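August 15, 2019
Notebook, perception and grasp timing, cloth folding

Spent the morning on the thing I have been putting off since April, which is the grasp-width estimator. For whoever picks this notebook up after me (hello, and sorry about the handwriting in the earlier volumes), the estimator reads the wrist view, finds the two finger pads, and works out the opening between them from pixels alone. We want it to agree with the encoder on the gripper. On rigid objects it mostly does. On cloth it drifts, and it drifts most in exactly the moment we care about, just before the pads come together.

I reran the Malville episodes first, all 106 of them, with the old thresholds, so I would have something fair to compare against. Then I went looking through the worst ones by hand with a cup of coffee, which is slow but I always learn more that way than from the plots. My guess going in was dark fabric against dark fingers. The pads are blue and easy enough to find, but the segmenter likes to join the finger to the cloth when they overlap, and then the pad's inner edge wanders off along a fold.
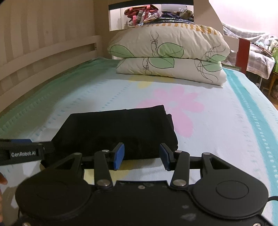 Oona Lindqvist read over my shoulder for a while and then wrote in the margin that she would stop trying to segment the finger at all, that the pivot pins are a far better anchor and the pad position follows from the linkage geometry, and that Halonen had a fit for this lying around in the tools folder already. She is right, I think, and I am a bit cross that I didn't see it before lunch. The pins are silver on black and they don't care what the fabric is doing.

So, the afternoon. Found the Halonen fit, which wanted an older version of our lens model, and spent longer than I would like to admit getting the distortion terms into the order it expects. Once that was sorted I ran it on frame 1149 of a bad episode, where the old method had the pads nearly touching with plenty of cloth still to come, and the new opening looked sensible. One frame proves very little, I know, but it cheered me up!

Set the full rerun going on Grillell with a window of 300 frames before each close command. I left the smoothing off on purpose — I want to see the raw jitter first, and we can argue about filters afterwards.

Still to do: check what happens when a pin is hidden behind fabric, ask Feltmont whether their timestamps are taken at exposure or at readout (I keep seeing a lag of 2 frames and would love it to be theirs), and move the lens terms into one config file so the next person is spared my afternoon. Rerun should be done by morning.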